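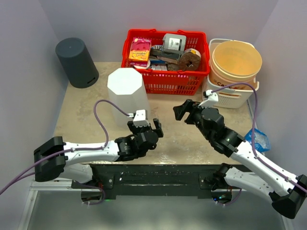
Chapter 6
Containers: Choosing, Filling and Carrying

Most of what a household owns spends most of its time inside something else. Flour sits in a canister, the canister sits in a cupboard, and before either of those it came home in a bag or a box. A container is any object whose main job is to hold other objects, and this chapter treats it as a tool, in the same way that Chapter 5 treated knives and boards. Two basic kinds will come up again and again. A red plastic shopping basket, with its two handles folded up and its sides perforated in a grid, is an open carrier. A white octagonal container on the same tabletop belongs with the vessels that stay put on a counter or shelf. Both hold things, but they are chosen by different rules, and a good deal of untidy storage comes from using one where the other was needed.

By the end of the chapter you should be able to choose a container for a given load, fill it in a sensible order, carry it without strain, and set up a small storage area that another person can use without asking you where things are.

Terms used in this chapter

Carrier: a container meant to be moved while full.
Keeper: a container meant to stay in one place while full.
Footprint: the area of shelf or table a container covers.
Headroom: the space between the top of the container and whatever is above it.
Load: everything inside the container at one time.
Dead space: room inside or between containers that cannot be used.

6.1 Carriers and keepers

The first question to ask about a container is whether it will travel. If it will, the handles matter more than anything else. Handles should meet above the middle of the load, so that the carrier hangs level when lifted. A carrier with one handle on each end keeps both hands busy and is a poor choice for stairs. A carrier with two handles that come together can be held in one hand, which leaves the other free for a door or a railing.

The second question is what the sides need to do. Solid sides hold back crumbs, drips and small parts. Perforated sides let air in and let you see a little of what is inside, and they save weight. Potatoes and onions do better with air moving around them. Rice does not belong in anything with holes, and neither do loose screws.

A keeper is judged mostly by its footprint and its opening. Round keepers are easy to clean but leave dead space where they meet. Square keepers pack tightly, and their inside corners take longer to wash. Many-sided shapes fall between the two. The flat faces let neighbors stand close together, and the corners are wide enough to reach with a cloth.

The opening should be wide enough for the tool you will use. If you scoop with a cup, the cup must go in and come out level. Test this in the store if you can. A canister that only takes a spoon will get used less and less, and the bag of sugar will end up standing open next to it.

6.2 How much does it hold?

Volume is usually printed on the bottom of a container or on its label. When it is missing, you can measure it with water and a kitchen scale. Put the empty container on the scale, set the scale to zero, fill the container to the point you would normally fill it, and read the weight in grams. One gram of water takes up one milliliter, so the number on the scale is the volume.

The students at Girham who tested this section used a plain kitchen canister. Filled to the brim it held 1,132 milliliters. They then tried it with rolled oats and found that they stopped well short of the top, because the lid would not seat without crushing the oats. The printed volume of a container is almost always its brim volume. For dry goods, plan on using less than that, and leave space for the scoop.

Weight is a separate matter. The same canister filled with oats, with salt and with dried beans will have three quite different weights. A shelf above shoulder height is no place for the salt. Put heavy keepers between knee and chest height and use the high shelf for things like cereal and paper goods.

Activity 6A. Choose three empty containers from your kitchen. Before measuring, write down how much you think each one holds. Measure each with water and a scale, and write the result beside your guess. Tall, narrow containers are usually guessed too high. Keep the figures – you will need them for Activity 6C.

6.3 Filling a carrier

The order in which a basket is filled decides how the contents arrive. The method below is the one taught in the Valentini course for many years, and it works for groceries, picnic food and craft supplies alike.

1. Set the carrier on a flat surface with the handles folded out of the way.
2. Put the heaviest items in first, across the middle of the base.
3. Stand bottles and jars upright beside them, with something soft between glass and glass.
4. Fill the gaps with small firm items such as cans or tubes.
5. Lay light and easily crushed items on top.
6. Bring the handles together and lift the carrier a hand's width. If it tips, put it down and move one heavy item toward the high side.

Step 6 is the one people leave out. A carrier that tips a little on the table will tip more on the walk, and the load will slide to the low corner and stay there.

Do not fill past the rim unless the top layer is something that cannot roll. Bread is fine. Oranges are not. If the handles will not meet over the load, the carrier is too full and a second one is needed. Two half-full carriers, one in each hand, are easier on the back than a single full one.

Unloading goes the other way, top to bottom, and it is best done beside the place where the items will live. Set the carrier on the counter and not on the floor. Group the items as they come out: cold things together, dry things together, and household goods off to the side. Cold items go away first, whatever their position in the basket.

6.4 Clearing a place to work

Sorting needs an open surface. A pale or speckled countertop hides crumbs well, which is pleasant on most evenings and a nuisance when you are sorting seeds or beads. Spread a plain cloth or a tray in a contrasting color if the things you are sorting are small.

Keep the container you are filling near the front of the surface and the one you are emptying toward the back. Your hands then travel in one direction when full and the other when empty. It sounds like a small matter, but over a long session it cuts down on spills. Left-handed workers may want the keeper slightly to the left of center and should not feel bound by diagrams drawn for right-handed people.

Leave a clear strip for lids. A lid should go down with its inside facing up, and it should go back on as soon as the container is full.

6.5 A small pantry, start to finish

Effie Carnegie reorganized the pantry of the Brirncombe teaching kitchen in May, and her notes are used here with her permission. The pantry is a single cupboard with four shelves. When she emptied it she listed 34 items. Nine of them were opened bags held shut with clips or rubber bands, and two were duplicates of things further forward.

Her first decision was to move every opened bag into a keeper. Her second was to give the bottom shelf to carriers only, so that onions, potatoes and cleaning cloths could be lifted out whole. She measured each shelf before buying anything. The second shelf had 297 millimeters of headroom, and the tall Zitley canisters she had first picked out would have fit with no room for a hand to lift them clear. She chose a shorter size and stood them in a single row.

"I would sooner have an empty strip at the back than a second row I can't see," she wrote. Her shelves are 600 millimeters wide, and one row was enough for everything in daily use. Labels went on the front of each keeper, never on the lid, since lids get swapped.

Activity 6B. Draw one shelf in your own kitchen from the front, with its width and headroom marked. Sketch the containers now standing on it and shade the dead space.

Activity 6C. Using your drawing and your figures from Activity 6A, decide which of your three containers could go on that shelf and what each should hold. Write one sentence explaining each choice.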